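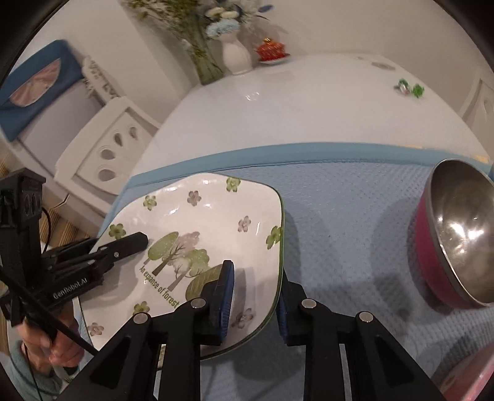
Square plate with a green rim and forest design

4.2 Loading the Lower Rack

Now that your Jenska dishwasher is level and plumbed in, we come to the part you'll be doing every evening, so it's worth taking a few minutes over it the first time. Plates go in the lower rack, and square ones like a bit more elbow room than round ones.

1. Scrape off leftovers, bones and toothpicks. You don't need to rinse - the sensor does its best work when there's a little something for it to find.

2. Pull the rack all the way out until it stops.

3. Stand the plates between the tines with their faces toward the center. Set square plates in every other slot, corners clear of the side rails.

4. Spin the lower spray arm once by hand. If it bumps anything, shift that piece over and try again.

5. Slide the rack home and close the door until you hear the click.

Note: For decorated dishes, check the maker's mark on the back. If it doesn't say dishwasher safe, please wash that piece by hand. Otherwise choose the Gentle program, which runs at 40 °C and takes roughly 30 minutes longer than Quick.

Caution: Plates can be very hot when the program ends. Leave the door ajar for a while before you unload, and empty the lower rack first so drips from above don't land on your dry plates.

For the upper rack and the cutlery basket, see 4.3.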